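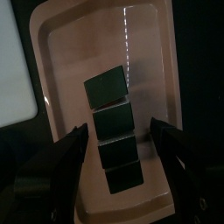 ## Kitchen notes for the Skatdale food pantry

These notes cover packing, holding and storing food for the evening round. They apply to the main kitchen and to the side room at Stekach. Corrections go to Sólveig Kirkegaard.

### Rice and pasta

- Cook rice in batches of no more than 4 kg dry weight. Larger batches cool too slowly in the middle.
- Spread cooked rice on a shallow tray, no deeper than a thumb's width, and leave the lid off until steam stops rising. Move it to the fridge within the hour.
- Undercook pasta by two minutes if it will be reheated in sauce.
- Salt the water before the pasta goes in. Salt added later stays on the surface.

### Soup and stew

- Reheat once only. Stir from the bottom and probe in at least two places. Discard whatever comes back from the round.
- A 58-litre batch takes roughly four times as long to come to the boil as the small pan. Start it first.
- If a stew has caught, do not scrape. Pour the top into a clean pan and taste before going further.
- Thicken with mashed beans or potato when flour is short. This also avoids a wheat label.

### Bread

Donated loaves are sliced and bagged on the day they arrive. Freeze anything that will not go out the same evening, flat and in a single layer until hard, then stack. Crusts and ends are kept in the Carnen tub for crumbs. Stale rolls recover if the outside is dampened and they are given four minutes in a hot oven; they should be eaten soon afterwards.

### Packing the crates

1. Line the crate with a folded tea towel to stop tubs sliding.
2. Put hot tubs in one crate and cold items in another.
3. Heaviest at the bottom, bread on top.
4. Write contents and allergens on masking tape and fix it to the side of the tub. Lids get swapped.

### Cleaning down

Soak burnt pans overnight with a spoonful of bicarbonate of soda and enough hot water to cover the mark. Colour-coded boards are washed separately and stood on edge to dry. Cloths go in the hot wash after every session. Mikkel Thoroddsen has the spare key to the drying cupboard.

December rotas are on the inside of the larder door.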